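4.3 Checking the wrist camera view in simulation

Complete this check each time a gripper model is exchanged in the Stuvow simulator. The arm must be in the home position.

1. Open the Gripper menu and select the shell to be compared.
2. Set the camera field of view to 70 degrees and press Apply.
3. Load the Dukcombe test layout. Wait until the status line reads Ready.
4. Open the Wrist View panel. Confirm that the crest of the shell does not rise far above the middle of the view.
5. Save the view under the gripper number and repeat steps 1 to 4 for the next model.

Note: Shadows are drawn at full strength by default. Do not mistake a shadow edge for part of the gripper when judging clearance.

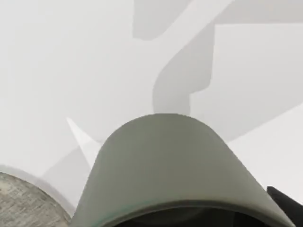 Figure 13. Wrist view, simulated, with gray-green shell and speckled cylinder at lower left.

CAUTION: Do not transfer camera offsets from the simulator to a physical arm until the calibration in Section 4.4 has been completed and signed.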